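Chapter 6
Citrus Fruit After Harvest

6.1 Introduction

Citrus fruit does not ripen further once it has been picked. It contains very little starch, so there is almost nothing left in the flesh to turn into sugar during storage. Whatever sweetness an orange has on the tree is the sweetness it will have when eaten. Work done after harvest is therefore a matter of slowing loss: loss of water, loss of firmness, and loss to decay.

This chapter covers the structure of the peel, the movement of water through it, and the main storage disorders. Grading and packing are treated in Chapter 7.

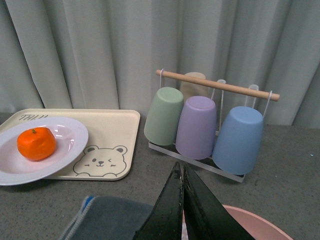 The peel has two layers. The outer layer, or flavedo, holds the pigments and the oil glands. The inner layer, or albedo, is white and spongy and contains large air spaces. A thin coat of natural wax covers the flavedo and limits the escape of water vapor. Washing removes part of this coat, and most packing lines replace it with an applied wax before the fruit is dried and sorted.

6.2 Outward Signs of Condition

Color is a poor guide to maturity. In warm regions, oranges may reach full internal maturity while the peel is still green, and some late fruit turns green again on the tree.

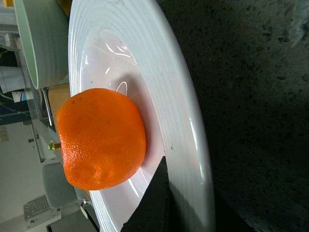

Surface form is more useful, but it must be read with care. Oil glands give the peel its fine pitting, and this is normal in sound fruit. Few oranges are true spheres. The one on the white plate has a lumpy outline, a shallow dent, and a soft crease low on the peel, and a few tiny dark specks mark its upper surface. Marks of this kind can lower the grade of a fruit, but they do not by themselves show that the flesh is damaged. The stem end deserves separate attention, as several forms of decay begin there.

6.3 The Sumetti Storage Trial

Data in this chapter come mainly from a trial at the Sumetti packing house, which received fruit from the Bavalau and Lo groves in November. A total of 818 fruit were weighed on arrival and again after 7 weeks in storage. Of these, 137 were withdrawn because of decay at the stem end. Fruit from Lo lost more than 6 percent of its starting weight. The full method is given in Section 6.5.

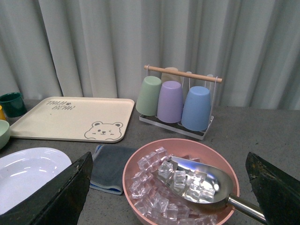 Figure 6.3. Cream-colored tray with a bear's face drawn in one corner, on a speckled dark gray tabletop.

Weight loss in storage is driven by the difference in vapor pressure between the fruit and the surrounding air. At a fixed temperature, the drier the air, the faster the loss. Section 6.4 sets out the calculation.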